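Milero小铺通讯 十月

柜台后面的闲话:叉子归叉子,勺子归勺子

各位老朋友、新朋友,又到了给大家写信的时候。上一期我答应过要讲讲餐具到底怎么收,结果九月里来借东西的人一拨接一拨,信写到一半就搁下了,那半封信还夹在账本里,前几天翻出来一看,已经沾了一圈茶渍。所以这一期我先把欠着的这篇补上,写得长一点,大家不赶时间的时候慢慢看。赶时间的朋友可以直接翻到最后,还餐具的几条小事情都写在那里。

先说说为什么忽然想讲这个。我们铺子在Brandton开了七年,从头到尾做的事情都差不多:把成套的彩色餐具借给大家办生日、办野餐、办那种临时起意的院子里的晚饭,用完了再收回来,洗干净,分好,等下一家来拿。借出去的时候很热闹,大家挑颜色,问有没有金色的,问紫色的还剩不剩。收回来的时候就安静多了,往往是一只大袋子往柜台上一放,里面叉子勺子吸管全在一起,还有人家餐桌上剩下的一张小纸条、一截蜡烛、一颗没剥的糖。我一点也没有抱怨的意思,我自己在家里请完客也是这样,恨不得把桌布四个角一提,连碗带筷包起来明天再说。

可是明天总是要来的嘛。

我刚开铺子那会儿,分餐具是没有章法的。我有一个很大的塑料筐,洗好晾干的都倒进去,有人来借,我就当着人家的面从筐里往外挑。那个声音你们可以想象一下,哗啦哗啦的,像在翻一筐硬币。客人站在对面,一开始还笑眯眯地等,等到我第三次把同一把勺子拿起来又放下去,人家就开始看表了。那个筐现在还在,放在后门装雨伞,它装雨伞比装叉子称职得多。

后来我换过抽屉里那种带格子的分隔盒。格子是好的,就是太窄,长一点的东西斜着卡在里面,要取一把出来,得先把旁边两把拨开,而且底下的角落里总是积着一点东西,面包屑啦,干掉的水渍啦,手指头又伸不进去。我用了小半年,后来送给了隔壁做裁缝的店,人家拿去放针线,合适极了。再后来用过玻璃罐,把餐具竖着插进去,摆在架子上确实好看,有位客人还拍了照片。可是叉子朝上容易扎手,叉子朝下罐底又嗑得叮当响,而且罐子一高就容易倒,有一回被我自己的袖子带倒了,满地都是,捡了一个晚上。

现在用的是浅浅的小托盘,是从Rasum订的,就是最普通的那种,四边有一点点高,刚好拦得住东西不滚出来。托盘的好处说起来很朴素:一眼看得到底。里面是什么,够不够,有没有混进来别的,走过去扫一眼就明白,不用翻。颜色我挑了好几种,一开始纯粹是因为好看,觉得灰灰的柜台上放几块颜色心情会好,用着用着才发现颜色也帮着记事情。黄的放吸管,绿的放叉子这一类,红的放勺子,时间久了,手比脑子还快,拿着一把勺子,还没想呢,手已经往红的那边去了。

这里要插一句。有朋友看了我的办法,回家也买了彩色的托盘,然后很认真地想让黄色叉子进黄色托盘,绿色勺子进绿色托盘,配得整整齐齐。我劝大家先别急着这么做。按颜色分,摆出来像彩虹,拍照是真漂亮,可是真到要用的时候,你想找的是一把勺子,你得在每个托盘里都翻一遍。按样子分就省心多了,叉子都在一处,勺子都在一处,你要紫色的勺子,就在勺子堆里找紫色,一下就看见了。当然,家里如果是小朋友多,每个人认一种颜色,那又是另外一回事,按颜色分反倒能少吵几架。这种事没有对错,怎么过日子顺手就怎么来。

我自己分的顺序一般是这样的。先把长长细细的东西挑出来,也就是吸管和搅拌棒那些。它们轻,容易滚,又喜欢夹在叉子齿中间,你不先把它们请走,后面每拿一样东西都要带出来一根。挑出来以后拢成一把,往托盘里斜着一放就行了。为什么斜着呢,我一开始也是想横平竖直地摆,后来发现托盘没有那么长,横着放两头翘,斜过来刚好躺平,而且斜着的时候手指头容易从一侧插进去,一抓就是一小把。那种一根一根理顺的做法,我试过,很解压,也很费工夫,店里忙的时候就算了。

接着是叉子。叉子我喜欢都朝着一个方向,齿朝里,柄朝外,这样伸手来拿的人摸到的是柄。这一条是我自己的小讲究,从玻璃罐那次扎了手之后就养成了。混在叉子里的常常还有别的,一时看不清是什么的,先一起搁在绿托盘里,等桌上空一些了再细看。我跟来帮忙的晚辈讲,分东西的时候最怕停下来想,一停下来想,手上那件不知道放哪里,就会随手放在桌边,桌边一多,又成了一堆。宁可先放错,也要先放进托盘里,第二遍再改,第二遍很快的。

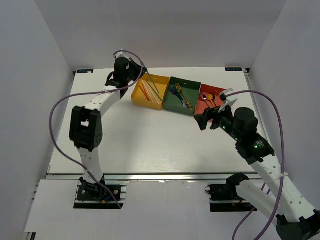 勺子我总是留到最后分,说起来是有一点私心,因为我喜欢勺子。勺子的头圆圆的,叠在一起很乖,一把扣着一把,像排队睡觉的小动物。头朝着同一边放,叠起来薄薄的一摞,托盘里还能空出半边;要是头尾交错,看着像是更省地方,其实拿一把要带起来三把,叮叮当当的。我们借出去的勺子里,金色的总是最先被挑走,红的其次,紫色的常常留到最后,可是奇怪得很,凡是把紫色借回家的人,下一次来都还是要紫色。有一位老主顾,每年给孙女过生日都来,别的都可以换,唯独勺子一定要紫的,今年来得晚了些,紫色的刚被人借走一批,我们凑来凑去,给她凑齐了,中间有两把颜色略深一点点,她拿到灯底下看了半天,说,这两把给大人用。

说到颜色,也有人问我,为什么铺子里的餐具不统一配成一套一套的,偏要混着来。这个话讲起来就有点长了。最早的时候,我们是成套的,一套一个颜色,谁借走谁还回来,清清楚楚。可是用了一年,这套少一把,那套缺一把,有的掉在草地里,有的跟着蛋糕盒子进了垃圾桶,还有一把绿色的叉子,后来在一位客人的花盆里找到了,小朋友拿它松土来着。少了一把的那套,按道理就不能再往外借了,整套收起来放在架子顶上,越积越多。我看着心疼,就索性把颜色都打散,谁家来都是混着拿,金的红的蓝的紫的一桌子,反而热闹。有的客人一开始皱眉头,说不整齐,等到摆上桌,孩子们抢着挑自己喜欢的颜色,大人也跟着挑,气氛一下子就起来了。这种热闹,整整齐齐的一套白色餐具是给不了的。

现在铺子里各种餐具加在一起,大约有600件,听着挺吓人,其实摊到每个托盘里也没有多少。大部分时候它们都在外面,在谁家的桌上、谁家的院子里、谁家的洗碗池里。真正全部待在铺子里的日子,一年到头也就过年前后那么几天,托盘一只挨一只,从柜台这头摆到那头,我会泡一杯茶坐在旁边看一会儿,觉得像家里的孩子都回来了。这话说得有点肉麻,大家不要笑我。

再讲讲晾干。分餐具分得再好,要是湿着就放进去,过两天托盘底下一圈白印子,金色的那几把还容易发乌。我以前性子急,擦一擦就往里放,后来学乖了,洗完先铺在厚毛巾上,叉子勺子都背朝上,让水自己往下走。吸管是最麻烦的,里面一条细细的道,毛巾擦不到。我的办法是刷子通过一遍之后,甩一甩,再把它们竖着插在杯子里,口朝下,底下垫一块布。插一个晚上,早上起来再拢成一把放进托盘。天潮的时候一个晚上不够,那就再等一天。我有一次等不及,收进去了,过了一个礼拜打开,味道嘛,就不在信里描述了,那一批全部重新洗过。

毛巾也有讲究。不要用那种毛很长、很蓬松的,看着吸水,其实会掉毛,毛絮缠在叉子齿上,要用指甲一点一点抠。旧的棉布茶巾最好,洗过很多遍、已经有点硬的那种。Makhubela路转角那家布店常年有一筐零头布,便宜得很,棉的麻的都有,裁一裁就能用,我厨房里那几块就是从那里来的,边都没有锁,用到现在也没散。

有朋友来信问,家里地方小,没有地方摆托盘怎么办。我想了想,其实不一定要摆在外面。浅托盘的另一个好处是可以摞,东西放得平,上面就能再压一只,塞进橱柜里,像抽屉一样一只一只抽出来。前提是不要装太满,高出边沿的话,上面那只就会晃。如果连橱柜都挤,那就减一减东西吧。我去朋友家帮忙收拾厨房,十家里面有八九家,抽屉里的餐具都比家里的人多出好几倍,外卖送的、超市赠的、不知道哪里来的,都舍不得扔。其实平时用的翻来覆去就那几把。把那几把挑出来放在最顺手的地方,剩下的收到一只盒子里,写上“请客用”,放到高处去。真请客了再拿下来,或者就来我们铺子里借嘛,哈哈,顺便给自己打个广告。

还有一位朋友问的是小孩子能不能帮忙分。能,太能了。我认识的小孩子,没有一个不喜欢做这个的。你把洗干净的一堆放在桌子当中,前面摆上托盘,先放一把勺子进去做样子,他就懂了,剩下的全归他。小一点的孩子会把勺子的头排得特别仔细,比我仔细。大一点的就要比快,比谁先分完。你只要记得把尖的、锋利的先拿走,然后坐到旁边去剥豆子,剥着剥着,回头一看,分好了。有时候会发现一把叉子躺在吸管里,那也不要紧,不要当着他的面去改,等他睡了再改。

我小时候家里没有这些花花绿绿的东西,就一个竹筒,筷子勺子都插在里面,挂在灶台旁边的钉子上。我母亲每天晚上洗完碗,会把竹筒里的东西全倒出来,在桌上理一遍,再一把一把插回去。我那时候不明白,反正第二天又要乱的,何必呢。她也不解释,就慢慢地理,厨房里只有那点碰来碰去的轻响,我趴在桌子边上写作业,听着听着就困了。现在我自己每天关门以后也要理一遍托盘,灯只开柜台上的那一盏,外面路上车少了,理着理着,有时候会想起那个竹筒。它后来裂了,用铁丝箍过一回,再后来搬家就不知道去了哪里。

好了,扯得远了,讲几件正经事情。

第一件,从这个月起,借吸管的朋友可以自己抓了。以前是我数好了包起来,现在黄色的托盘就放在柜台靠门的一侧,要多少自己拿,登记一个大概就行,还的时候也不用数得那么清楚。办大聚会要超过100根的,请提前跟我说一声,我好多洗一些备着。

第二件,还餐具的时候,不用分,真的不用分,洗不洗也随大家方便。只请帮忙做一件小事:把食物残渣先刮掉,特别是奶油。奶油干了以后贴在叉子齿中间,泡很久都泡不开。装餐具的袋子最好也还回来,那种厚布袋子做一只要花不少工夫,外面还有好几只在大家家里做客,不急,什么时候想起来什么时候带来。

第三件,如果在家里角落发现了我们铺子的叉子勺子,不管过了多久,都请送回来,不罚钱,也不会问。上个月有人把一把蓝色的放在信封里,从门缝底下塞进来,信封上画了一个鞠躬的小人,我看了笑了一早上,现在那个信封贴在收银台旁边。画画的朋友如果在看这封信,谢谢你,画得很好。

第四件,想要和我们一样的托盘的朋友不少,我问过Rasum那边,零买比较贵,凑够60只可以按批的价钱给。柜台上放了一个本子,有意思的朋友来写一下要几只、什么颜色,凑够了我一起订。黄色和橙红色的一直有,深绿的听说要等。已经写过的不用再写,我都记着呢。

第五件,下午三点到四点之间铺子里会比较乱,那是一天里洗好的东西端出来分的时候,柜台上摊得满满的。不嫌吵的朋友欢迎来坐,有热茶,也有人说话,手痒了可以跟着一起分。怕乱的朋友就请早一点来,上午清静,挑颜色也能慢慢挑。

下一期我想写写桌布,尤其是红酒渍和咖喱渍,这两样我跟它们打了好些年交道,有输有赢。如果大家有自己的土办法,请写在纸条上,投到门口的小木箱里,或者来还餐具的时候直接讲给我听,我一边分勺子一边记。上次有位朋友教我用白醋,效果如何,也留到下一期再说吧。

天凉了,喝汤的日子到了,大勺子我这两天也从架子顶上拿下来洗过了,要借的请早些来说。

Milero小铺 敬上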